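13/06/2024

Workshop notebook - plating and polishing bench

Back on the tarnish question. The Panero people want us to switch all the brass and gilt pieces to the Clestano dip, on the strength of a leaflet and one very shiny sample card. I said I'd try it properly before we bought a drum of the stuff, so these are my notes as far as they go.

Starting point, for whoever reads this later: gold-colored chain, watches and other small mixed jewelry, the kind of thing people bring in and want brightened up without paying for a replate.

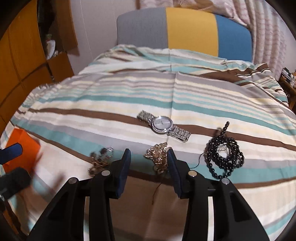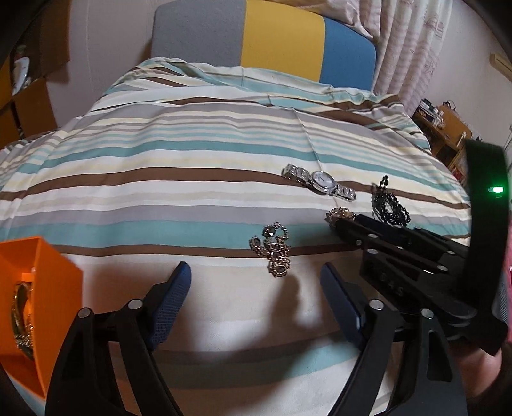
Chain on the duvet; jewelry laid out with the watch.

The claim is that a short dip takes off the dull film and leaves a coating that holds for 100 days. Held against what, they don't say. I asked for the test conditions in April and got the same leaflet again, folded differently.

What I did. Cut 6 test strips from one sheet of scrap brass, same finish on all, 80 mm each. Wiped them down with acetone and left them on the windowsill over the sink until every one had gone properly dull. Then 2 into the Clestano dip, 2 into our usual citric acid mix, and the last pair got the Baert paste and a cloth. Rinsed the lot in the same tap water, dried with the same towel.

Right out of the rinse the Clestano strips looked best. No argument there. A pinker, cleaner color than the citric ones, and the paste strips had streaks where I'd got bored. If I had taken a picture at that point and stopped I could have made my own leaflet.

By the next morning I couldn't sort the Clestano strips from the citric ones without turning them over to read the scratch marks on the back. Asked at the other bench and they picked wrong as well. Small sample, bad light over there, so I'm not going to lean on it too hard. But a coating that's supposed to last all summer ought to show up overnight.

Fingerprint test: pressed a thumb on one strip of each kind and left them. Prints came up on all three. Faintest on the paste one, if anything. Possibly there's some wax in the paste. The label doesn't say and I don't trust labels much this week.

Things I did badly:
Didn't measure the bath temperature. The leaflet says "warm," so I used warm.
Used the same tongs for the citric and the Clestano after one rinse. Could have carried some over.
Windowsill strips weren't evenly dull, the ones near the faucet were worse.

So it wants doing again with separate tongs and a thermometer. Also want a strip that gets nothing at all, which I forgot, and that annoys me more than the rest.

Price. Grokedby will supply the citric by the sack and we already have most of one. The dip costs a lot more per batch and goes cloudy fast - mine was already murky after two strips. The rep says cloudiness is normal and doesn't affect performance. Maybe so. I'd like to see it dip something at the end of its life before I believe that.

Not putting any customer pieces in it yet. Anything with glued stones or a watch movement stays out of every bath, old or new, same as always.

To do: order thermometer, relabel the tongs, find out whose jar of gray sludge is on the bottom shelf and get rid of it.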